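Kitchen Kettles Teapots Flasks Letters
Fostside > Reviews > Kettles > Sabbagh travel kettle

The Sabbagh travel kettle, after a long wet spring

I should say at the start that I am fond of kettles, probably fonder than is sensible, and that I went into this one hoping to like it. My old Inport gave up in January, halfway through a visit to my sister, and I had been making do with a saucepan ever since (it does work, but it takes the romance out of a morning). 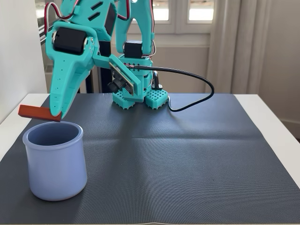
The blue cup on its dark grey mat, a red-orange block held over it.

The Sabbagh is a small thing. It holds 400 ml, enough for one generous mug or two polite ones, and it cost me £38 with the lid strainer thrown in.

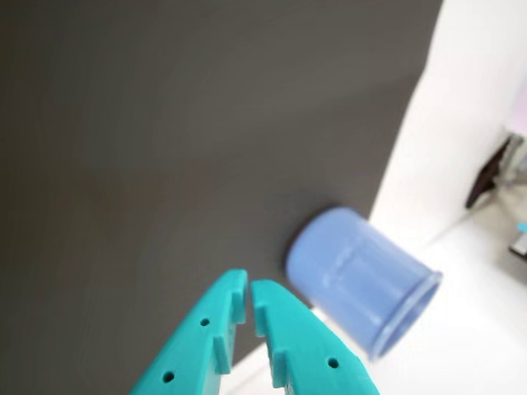 Lama Mansour
Tea and Kitchen Editor

Now, the boiling. It has a 2000 watt base, which is plenty for so little water, and I've hardly had time to find the biscuits before it clicks off. The click is lovely, by the way, a proper solid clunk! The pour is good too, if you go gently. Tip it in a hurry and you'll get a dribble down the spout and on to your sleeve, as I did the first three mornings running.

The handle stays cool and is big enough for my hand, though my sister, who has longer fingers than I do, found her knuckles rather close to the side. I'd also have liked a longer flex.
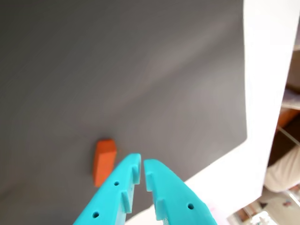
It's short enough that in most guest rooms you end up boiling your tea on the floor beside the skirting board, like a student. Cleaning is easy: a splash of vinegar, leave it overnight, rinse twice.

I'd buy it again, and I've already pointed two friends towards it. Four stars, and the fifth is waiting for that flex.

A second opinion

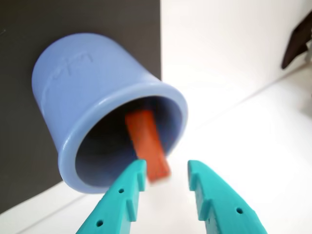

By Thibault Aubert

I drink coffee, so I'm harder to please. The Sabbagh has no temperature setting and the spout is too wide for slow pouring. For camping in the van I still prefer my Jurent, which is 18 years old and dented all over, but Lama is quite right about the clunk.

Contact us | Copyright Fostside | Back to top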